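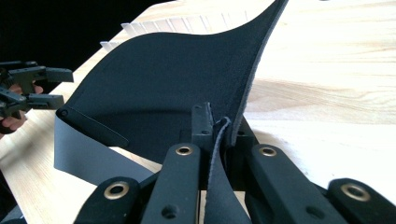

October, evening

Budget sheet reopened after lunch. The figure for the second bench is still wrong. I had carried the old unit price over from the spring draft, and the Oledo quote has gone up since then. Corrected, and the linkage sets now take a larger share than the mounts, the reverse of what I told Gulimcombe last month. I shall have to write to them again.

Current position: two hand-held grippers per bench, as before. I looked again at whether one would do for the simple folds and decided against it. Felt and anything of similar weight needs a second hold as soon as the piece is wider than the jaws can manage, and a bench with a single gripper would sit idle for half the task list. So the count stays and the saving has to come from elsewhere.

Candidates for the saving:

Grommets. Brass at the link joints, bought in bags of 100. Oledo will do the plain steel ones cheaper, but I don't want to mix the two across benches and then have to keep two sets of spares. Leave as brass.

Fingers. 3D-printed, black. We pay Arai for these and could print our own if the Pernotholm machine were free. It is booked until the new year. I have put down Arai's price for the first batch and our own material cost for the second, with a note in the margin so that whoever checks the sheet does not take it for a typing error.

Fabric. Line 14 was a guess and is now a proper entry. Black felt is the worst for lint and I should allow for cleaning the joints, in time if not in money. Cut edges shed more than I had assumed when I wrote the list. Added lint brushes, which cost next to nothing, and an hour of bench time each week, which does not.

Table. No change. The pale wood tops are good for contrast with dark cloth and poor under the lamps, where they glare. A matt covering would deal with it. Priced at 109 for both benches from the Gulimcombe supplier -- delivery extra, amount not given. Sent a message asking for it.

Total for the quarter, without the delivery, comes to 906 over the allowance. If the second batch of fingers is moved to the next quarter most of that goes. The rest could come out of the spares line, though I cut that last year and regretted it by March.

Also to settle: whether the Arai fingers fit the existing mounting block without drilling. Their drawing gives the hole spacing but no tolerance. I would sooner buy one pair and try it than order the batch on the strength of a drawing. Added one pair to this month's order.

Tea went cold twice. Saved the sheet as draft four, and left the old linkage price in a hidden column in case Oledo change their minds.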